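Two controllers, one gripper: notes for the March session

Slide 1. Title
Skip the group history. Say what was compared and move on: the Brudon controller and the Lui controller, same pair of arms, same Stoltis gripper, all in simulation, all in Tarisness. No hardware results in this talk. Say so now, or it will be the first question.

Slide 2. Why the controller
We started out wanting to compare grippers. The first runs gave differences that moved when we changed the controller gains and left the fingers alone. Until that was sorted out, any gripper ranking was mostly a ranking of how well each one put up with our tuning. So the gripper was fixed and the controller became the variable. The gripper comparison is still planned.

Slide 3. The task
Kitchen counter, pick and place. Grasp the cup, lift it, put it in a marked spot. One arm does the grasp. The other is held in a ready pose, but its collision checks stay on, so the planner has to respect it. Several people at the last session asked why the second arm was in there at all if it doesn't do anything. With it removed, both controllers looked better than they should, and by different amounts.

Object poses change between trials. The counter and the arm bases stay put. Clutter is included. Runs on an empty counter are in the backup slides, and I don't plan to show them unless asked.

Slide 4. How the two differ
Brudon: position targets at 50 Hz, a low-level loop underneath that we can't change, fingers closed by a width command. Lui: torque commands at 200 Hz, compliance set per axis, fingers closed by a force target. Mention that the rates differ and that we didn't try to match them. Each was run the way its own documentation suggests. If someone objects, agree that rate and control type are mixed together in these results – we have a plan for splitting them, see the last slide.

Slide 5. Trial counts
3,368 trials after removing the ones where the physics blew up at reset. Removed trials were dropped in pairs, so if a starting layout failed under one controller it was dropped for both. Point at the table. Don't read it out.

Slide 6. Results, free grasps
Free grasp means clear space on both sides of the cup. The controllers are close. The difference is smaller than the spread we get from changing the random seed. Don't let anyone take a winner from this slide.

Slide 7. Results, crowded grasps
Slow down for this one. When the cup sits near another object, the position controller tends to push through light contact. The finger touches, the error builds up, the low-level loop pushes harder, and the cup slides before the second finger arrives. The torque controller gives way at first contact and usually centres the cup. It has its own fault: with the compliance set soft, it stalls against a fixed edge and times out.

Timeouts and slips are plotted separately. An earlier version of the plot added them together and hid the pattern completely.

Slide 8. Delay test
Added delay on the observations, in steps up to 100 ms. Lui degrades first. It starts to chatter at the fingers well before the arm motion looks wrong, so watching the arm alone will mislead you. Brudon gets slower and less accurate but stays calm. For a site with a poor network, that may settle the choice.

If the clip doesn't play, describe the chatter and carry on. It stalled in both rehearsals.

Slide 9. What we got wrong
Friction. The default finger pad value in our setup was high enough that nearly any closed grasp held. We found this late, when a cup was carried across the counter by one corner of a pad. Everything shown today was rerun with the lower value. Older plots from us in circulation should be ignored.

Also the grasp frame. Ours was set at the fingertips for one controller and further back for the other. Half an afternoon to find, one line to fix. Check yours.

Slide 10. Contact geometry
Leave the still up through questions. The right gripper has its opening around the base of the cup, with the wire basket immediately beside it, and that is a crowded grasp by our definition. The left gripper reaches up to the lower edge of the round board. The cutting board sits under the right forearm, so a low approach uses up clearance at the arm as well as at the fingers.

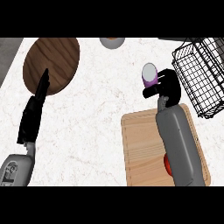

Corinne Tavistock

Questions to expect, with short answers.

Real arms: next, same task, fewer layouts.

Splitting rate from control type: Lui will be run at 50 Hz with everything else held. We can't raise the rate on Brudon, so the test only goes one way.

Other grippers: after that. The Stoltis stays in as the baseline, and the lower friction value stays with it.

Files: layouts and seeds are shared on request, logs are too large to send. Ask people to write to the group address on the title slide.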